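# How adverts get made, and how to spot one

An advert is a message that somebody has paid for. It might want you to buy a drink, visit a zoo or wear a seat belt. Adverts turn up on buses, in games, between videos and on the backs of cereal packets.

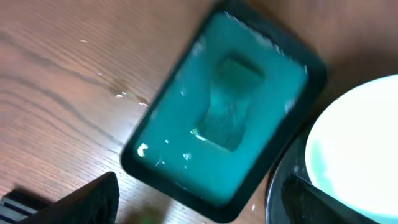
*A dark-rimmed tray on a wooden table.*

Before an advert is made, the people selling the thing decide who it is for. This group is called the audience. When Clostik wanted to sell a new glue stick, it chose children aged seven to eleven and their parents. The children's advert was a short cartoon. The parents' advert was mostly about the price.

Next comes the slogan, a short line that is easy to remember. Bart Dierckx writes slogans for a firm called Hendriks. He wrote 53 for the glue stick, and Clostik picked one.
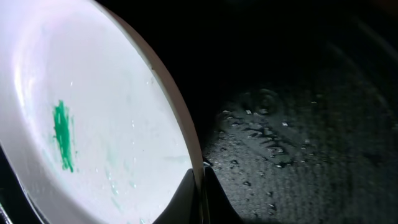

**Issue 18 · page 20**

Then the advert has to be put somewhere. A space on a bus shelter costs money, and so does a space on a website. A busy spot usually costs more than a quiet one — more people will walk past it.

Some adverts are harder to spot. If a person in a video is paid to talk about a toy, that is an advert too. In the UK it has to be clear that it is one, so look for a label such as "Ad".
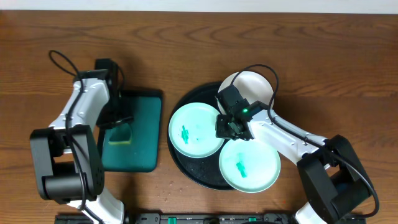

Firms also want to know if their adverts work. One way is to count. Fuvow, which makes lunch boxes, put a code word on its posters in May. Anyone who typed the word in on its website got a free sticker, and 1,173 people did. Fuvow could then compare that with the cost of the posters.

Counting does not tell you everything. Some people may have seen the poster and bought a lunch box in a shop without using the word. 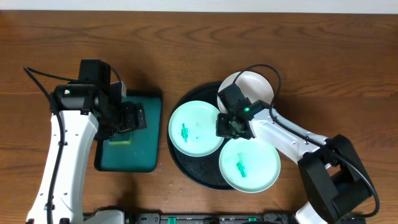 TILESHOLM, 2 August 2024

**Try it yourself**

Find an advert at home or on your way to school. Write down:

- who paid for it
- who it is meant for
- what it wants people to do

Ask a friend to do the same with the same advert, then compare your answers.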